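**FOR RELEASE IN MAY**

**Olivares opens a refill counter for spices, extracts and other small-bottle things**

I've been running the Olivares kitchen shop on Metier Street for a good while now, and the question I hear most at the register is whether we'll take the empties back. Starting this month, yes! Our new refill counter opens at 10 a.m. along the back wall, where the tea towels used to be (they're by the window now, same prices).

The idea is simple enough. You bring in your clean bottles and jars, we weigh them, fill them and weigh them again, and you pay for what went in. We'll have dried herbs, ground spices, seeds, vanilla and almond extract, and a few oils once the taps arrive. Bring anything with a lid that closes properly - it doesn't have to come from us.

We tried the whole thing out over the winter with regular customers, and I kept a tally in a notebook under the counter. We filled 1,933 containers, and 1,565 of those were small ones, the kind that slide to the back of the cupboard and get bought twice. I own three paprikas myself, so I'm in no position to judge.

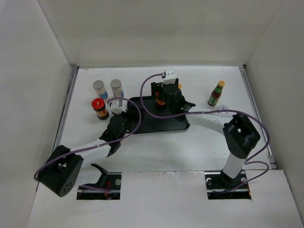
Small bottles are a nuisance to keep in order, and I've changed my mind more than once about how to do it. At home I used to line them up on the shelf and then knock over the front row reaching for the cumin. What I like now is a tray with a raised rim, like the black one with the little brown bottle and its orange label, so the small stuff stays together and you can lift the lot out when you wipe down. Jars with metal lids can stand off to the side by themselves. We'll be selling trays at the counter in 2 sizes, and there's a shelf of labels next to them, including the Flendovex wipe-off kind that I've been using on my own jars.

Opening week we're also running a free cupboard-tidying hour at 4 p.m., upstairs over the shop. Bring a bag of whatever is cluttering up your spice shelf and we'll sort it together, with tea and probably too much cake. There's room for 27 people, so please put your name on the sheet at the register first.

Refill prices are posted at the counter and in the Jistodlow neighborhood newsletter. Press folks are welcome to drop in any morning before we get busy - just knock on the side door if the front is still locked.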